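Brevell students set the table for a robot arm

Students in the robotics club at Brevell Technical College are spending the spring term teaching a robot arm to handle kitchen things. The project is called Tullia, and the club hopes to enter it in the Marar student challenge in August.

The arm works at a white table covered with bowls, bottles, a plate and toy food. Students guide it through a task by hand, save the run, then move the objects and do it again. The club has 1025 saved runs so far and wants 2596 before it trains the next version of its software.
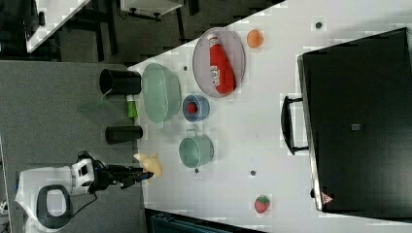 How the challenge works

Each team at Marar gets 20 tasks, drawn on the day. Most are short: pick up a fruit, put a bottle on a plate, move a bowl to one side. Judges take off points for anything dropped or knocked over.

Teams may not change the arm during a round, but they can choose where it is mounted. They also have to bring their own software and show how it was trained.

The Brevell club has a second camera view from the wrist, close to the gripper. Members say the overhead view is better for finding an object and the wrist view is better for the last few inches — the part where most of their early attempts failed.
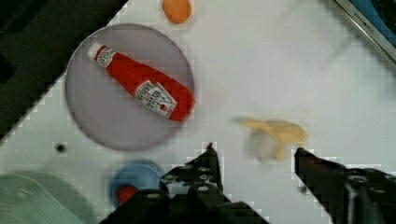
The wrist camera's view of the table, with a toy ketchup bottle on the plate and a toy banana near the gripper.

The club received $500 from the Ulitz student fund for travel and spare parts. It will show the project at the college open house on 23rd March, and visitors will be able to try guiding the arm themselves.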